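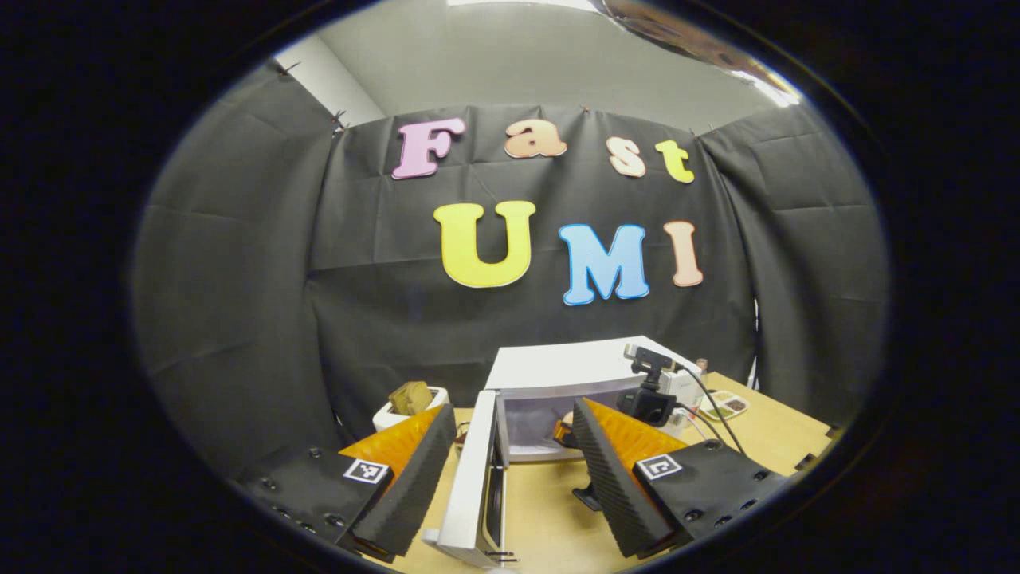 Microwave station with the door open, seen from the gripper. Fast UMI letters on the backdrop.

Notebook, 11/06/2023, Prundlow lab, open day

Writing this up the same evening while my feet still hurt. Juwita asked for "a proper entry, not bullet points," so blame her for the length.

Headcount at the door was 685, which is a lot more than last November, and I think most of them came through our room at least once because we were on the way to the coffee. Two stations for us this time. The microwave one (mine and Khang's) and the drawer one that Dorian ran in the side room. I'll let him write up the drawers himself, he has opinions.

Setup first, so whoever does this next time doesn't start from zero. The black cloth went up with the small clips, and it does a good job of hiding the wall, but it creases like mad if you leave it folded in the box. Somebody please roll it! The foam letters are pinned straight onto the cloth. I put up "Fast" on top and "UMI" in the bigger letters below, and the "s" slid down and tilted pretty much as soon as I turned my back. I fixed it twice and then gave up, and a little girl told me it looked better crooked, so that's official now.

Microwave in the middle of the light wood table, door swinging to the left. The extra camera is clamped on top at the right rear corner, lens to the front, with its cables going down to the right and over the edge of the table. Keep them on that side. During the dry run I had them going left and Khang kept snagging them with his sleeve every time he reached for the bowl. The white bowl stays to the left of the microwave, and the compartment tray with the food goes over on the right with the little bottle next to it.

How we ran it: I'd do one slow pass with the hand-held gripper, talking the whole way through (open door, fetch, place, close, back to start), and then hand it over to whoever was brave. People are so much better at this than they expect to be. The usual beginner thing is squeezing way too early, fingers shut before they're anywhere near the food, and then they wave the closed gripper around like a wand. I started saying "get there first, then pinch" and that helped more than any of my careful explanations. The other beginner thing is looking at your own hand and forgetting the tool's camera has to see the job too. Nicanor had the live view up on the big monitor behind the visitors, which was great for the crowd and useless for the person holding the gripper, who had to turn all the way around to look at it. Next time the monitor goes beside the table. I'm putting that in capitals on the checklist.

We recorded everything with permission slips. Khang's count at the end was 728 clips across both stations, and he threw out 26 right away for tracking loss. Nearly all of those were ours. Dorian has been smug about it. My guess is thumbs: the finger markers sit on top of each finger, and anybody with a high grip ends up covering one. Kids with small hands hold it lower and their tracks look lovely. I haven't checked this against the video yet, so don't quote me, but I'd like to put a strip of tape on the handle saying where to hold and see if the number drops.

The door is still the hard part. Going in and out is fine once people have the idea, but getting the door shut again needs a push with the outside of a finger, and first-timers want to grab the door by its edge instead. Several of them invented their own way (one guy used his elbow, which I allowed). I kind of like having the odd ones in the set. Juwita is less sure and wants them tagged separately. Fair enough, I'll do the tags if she gives me the list of labels.

A group from Siregar came in after lunch and asked the best questions of the day. They wanted to know whether we move the food around between tries. We do, a bit, but by the afternoon I'd gotten lazy and was putting it down just inside the opening every single time. Good catch on their part. I want to go through the afternoon clips and see how bad it is. They also asked how long it takes to teach a new person, and I said one demo and two tries, and then Aisyah walked up, had never touched the thing, and got it on her first go. Thanks, Aisyah.

The two people from Veveo mostly wanted to talk about the foam pads on the fingers. I told them what I know: the ridges help, the pads wear, we swap them when they start to slip. Nicanor has their card and promised them the pad drawing, so Nicanor, that's on you.

Teardown was quick. Letters are in the flat box, all seven, I checked. The camera clamp is in my drawer and the screw on it is getting tired, so if you borrow it, be gentle.

To do before we take this to Breststead:
Tape mark on the gripper handle
MONITOR BESIDE THE TABLE
Placement sheet for the food, so I can't get lazy
Tag list from Juwita
Spare pads, both fingers
Iron the cloth (Dorian lost the coin toss)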